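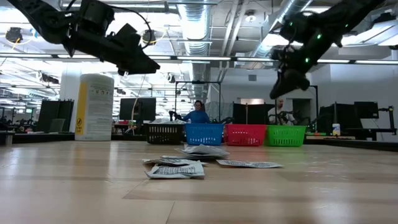

Wood-grain tabletop, with baskets at the far side.

Book sale results and fall drop-off dates

The Plestorham book sale closed on Saturday with 1,526 books sold. Donations came to nearly 3,000, the most we have taken in since the sale moved out of the church hall. Cookbooks and mysteries went first. Travel guides were slow again, and we will no longer accept any that are more than five years old.

The money goes to the large-print collection and to new shelving in the children's corner. Lilibeth Tan has placed the shelving order and expects delivery before school starts. The old shelves are free to anyone who can haul them away. Call the front desk to set a time.

We sent 300 of the unsold paperbacks to the Skullden reading room, which lost part of its stock when a pipe broke in March. The rest are boxed by subject and will go back out for the fall sale.

Drop-off for the fall sale is open during regular hours at the side entrance. Please use small boxes or paper bags with handles, and limit each visit to 2 boxes. We can't take encyclopedias, textbooks, magazines, or anything with mildew. Puzzles are fine if the pieces are in a sealed bag inside the box. DVDs are fine too, but VHS tapes are not.

Zübeyde Türkmen is putting together the sorting schedule for September. Shifts run two hours, mornings or evenings, and some of the work can be done sitting down. If you have sorted before, your name is still on the list unless you asked to come off it.

A blue umbrella and a pair of reading glasses were left at the sale. Both are at the front desk.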